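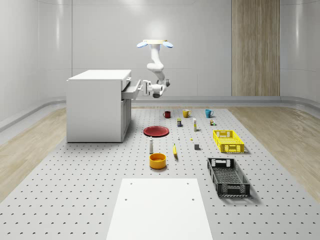

Search the wiki Enter a word or part number

Flurkmont cell

The Flurkmont cell is a simulated robot work cell with one ceiling-mounted arm, used for practicing household and sorting tasks before they are tried on real equipment. It was built by the small firm Grullent and is kept up today by its users. The name is used both for the scene files and for the physical cell that was later made after them. This article is mostly about the simulated one.

Layout

The arm is white and hangs from a round plate with a pale blue light on each side. Under it is a gray platform with holes in a regular grid, like a pegboard. A white cabinet with a drawer stands on the left of the platform, and two slotted crates, one yellow and one dark, are on the right. Between them are placed the loose objects: mugs, a plate, a bowl, bottles, a banana and other small things. The room around has white walls and a pale wood floor, and it takes no part in the physics.

Setting up

The mount plate is loaded first and fixed to the world. The arm is attached to the plate and not to the ceiling, and this is a common mistake of new users. If the arm is attached directly, it works well until somebody moves the plate, and then the lights travel alone.

After that the platform is loaded, then the cabinet, then the crates. Loose objects come last. They are released 2 mm over the surface and the simulation runs for 500 steps, so that everything settles. A bottle that falls over in this time should be placed again by hand.

The drawer

Most repair work in the cell concerns the drawer. Its slide is a simple joint with a lower and an upper limit, and the friction value was changed many times. With too little friction the drawer drifts open by itself. With too much, the gripper fingers slip from the front edge. The value in use now was proposed by Loukia Kourkoulas, who also rewrote the collision shape of the drawer front. The older shape was thicker than the visible one, and the fingers stopped in the air before they touched anything.

To check the drawer, the arm is brought level with it and the fingers are moved slowly to the front edge. The drawer is pulled out partway, released and watched. It must stay where it was left — a small movement in the first moment is normal.

Regular care

The home position of the arm should be compared with the saved one after each update of the physics engine. Contact settings are compared with the Jovitz table, a plain text file which comes with the scene. Objects that fall through the platform are nearly always a sign that the step length was changed. The grid holes are only drawn on the surface and have no depth for the solver, so pegs cannot be put in them. A version with real holes, called Baranauskienė, exists but is about 3 times slower.

See also: Ceiling mounts; Drawer joints; Scene 719

Comments

Ketsara Thaweesak: The order of loading is correct, but please add that the crates need their mass set by hand. In my copy they came with zero and did not move when pushed.

millwright_p: Had the drifting drawer for a week. Copied the friction value and it stays put now, thanks.

Loukia Kourkoulas: Ketsara, the zero mass is from the old export. Download the crates again and keep your other files.

oren: does the slower version use the same home position?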